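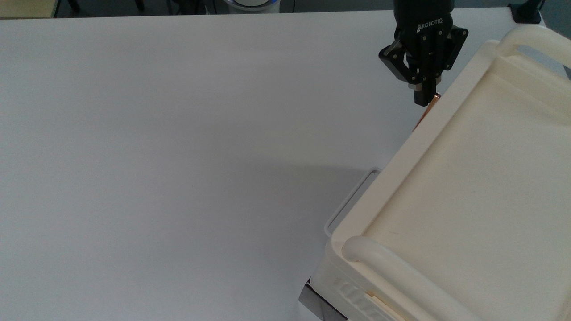 Cream plastic container on a white tabletop

Ticket 619 — Pamow upper arm monitor, readings too high and error E59
Status: solved (by me, mostly)
Opened: May 2019

Hello Pamow support, and hello to anyone else who has landed on this page with the same problem. I've had my blood pressure monitor since November and it behaved beautifully all winter. Then over Easter it started giving me bottom numbers of 91 when the nurse at Grelwood surgery gets something far more sensible, and every few goes it stops halfway through pumping and flashes E59 at me. The booklet lists the error codes up to E20 and then goes straight on to the warranty, so I'm none the wiser!

I'm going to keep adding to this as I try things, which I hope is all right. I did wonder about ringing instead but I was on hold so long last time that my blood pressure wouldn't have been worth measuring.

First thing I tried was new batteries. I'd been using rechargeable ones (they're what we use for everything in this house) and I swapped them for ordinary alkaline. E59 went away for the rest of the day, so I was very pleased with myself, and then it came back before breakfast. So the batteries may have been part of it but they weren't the whole story.

Next, the reset. Your automatic reply said to hold the memory and start buttons together until it beeps. Mine beeped, wiped all my saved readings and carried on exactly as before. Could you please put a warning in that email? I'd written most of mine down in a notebook, but not everybody does, and the surgery wanted a full week of them.

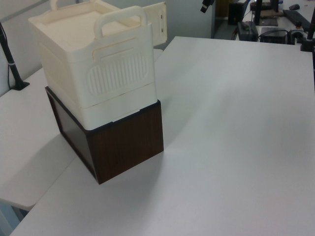 2 min read

Update, a few days on. I've been through the questions you sent and I'll answer them in order, more or less.

Yes, I sit down first. Five minutes, feet flat on the floor, no tea. I used to cross my legs without thinking and I've stopped that now. It brought the top number down a bit, and I was surprised, as I'd always thought that one was just something they say.

Yes, the tube is on the left-hand side of the cuff and it runs down the inside of my arm. No, it isn't kinked. I ran my fingers all the way along it and there are no cracks that I can feel either.

The cuff size is where it gets interesting. You asked me to measure round my upper arm and I did it twice to be sure. I'm over the top of the range for the standard cuff! Only just, but over. I've been having a go at swimming since the new year and I suppose my arms have changed. I didn't know a cuff that's too small can make the reading come out too high — the nurse confirmed it when I asked, and said it catches out lots of people at home.

I couldn't get the large Pamow cuff anywhere (out of stock on your own shop, by the way) so I bought a Snorradóttir one that said it would fit. It does not fit. The arm part is lovely and soft but the plug on the end of the tube is too fat for the socket, and I'm not going to force it. Sent back. The chemist then tried to sell me a Josedent monitor instead, but I'd rather get this one working than learn a whole new set of buttons.

Another update. Your large cuff came through the post, thank you very much for sending it free. I've put it on the way the leaflet shows, a little above the elbow with room for a finger or two underneath, and on bare skin this time. I had been doing it over a thin jumper. I know, I know.

No E59 since. I took the monitor along to the surgery and we did my arm on theirs and then on mine, and they were close enough that the nurse was happy. She's still keeping an eye on me and I haven't changed any of my tablets on the strength of this, and I'd say the same to anybody reading. Ask them first.

Things I'd still like to know:

- What does E59 mean? I'm guessing it's an air leak or the cuff not filling properly, but a guess is all it is.
- Are rechargeable batteries all right with this model or not? The booklet says one thing and your email says another.
- Is there any way of getting the wiped readings back?

You can close the ticket once those are answered. I'll leave the old cuff in its bag in case you want it returned.

Contact support | © 2019 Pamow customer help | Back to top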